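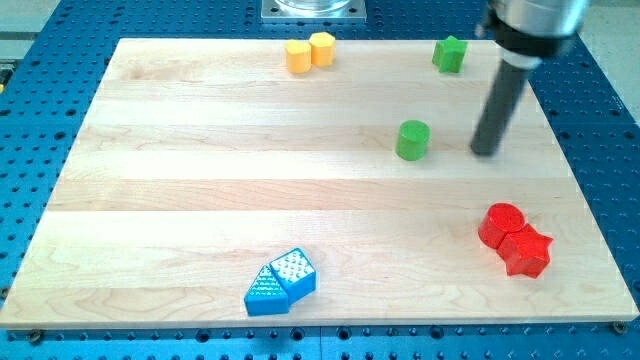
Shape and Colour Block Sets Now Available Through the Resource Library

The Drokness Early Learning Resource Library advises member centres that its collection of shape and colour blocks has been re-catalogued and is open for borrowing from the first week of February. The collection comprises 78 sets, held at the Prornton branch, and may be reserved by any centre with a current membership.

Each set contains upright blocks in several colours, among them red, green and yellow, and in a range of forms that includes cylinders, hexagonal prisms and five-pointed stars. The forms repeat across the colours, so that a child may be asked to group the same pieces first by colour and then by shape. Educators who used the sets last year reported that the change from one rule to the other was the part of the activity that held children's attention longest, particularly in the four-year-old rooms.

Centres are encouraged to set the blocks out on a maple board or a similar plain, light-coloured surface. Strongly patterned mats and tablecloths make the edges of the pieces harder to pick out. For a first session, two or three pairs are sufficient. Pairs that share a colour but differ in form, such as a red cylinder beside a red star, give educators a natural opening for questions about what is the same and what is different. Further pieces may be added once children are comfortable with the task.

The revised activity cards prepared by Szekeres are included with every set. There are 13 cards, covering sorting, matching, copying an arrangement and describing position (beside, behind, near, far). The earlier cards, which were printed on yellow stock, have been withdrawn and should be returned to the library with any outstanding loans.

Loans are for one school term and may be renewed once if no other centre is waiting. Sets must be wiped down with a mild detergent and checked against the contents list before return. Blocks should not be soaked. Missing or damaged pieces are to be noted on the return slip so that replacements can be ordered through Drasa; a centre will not be charged for the first missing piece in any term.

The library recorded 2,904 loans across all categories last year, and block sets were again among the most requested items. Early reservation is advised for Term 1. Requests may be lodged on the member page or at the Prornton counter, which is open until 4.30 pm on Wednesday.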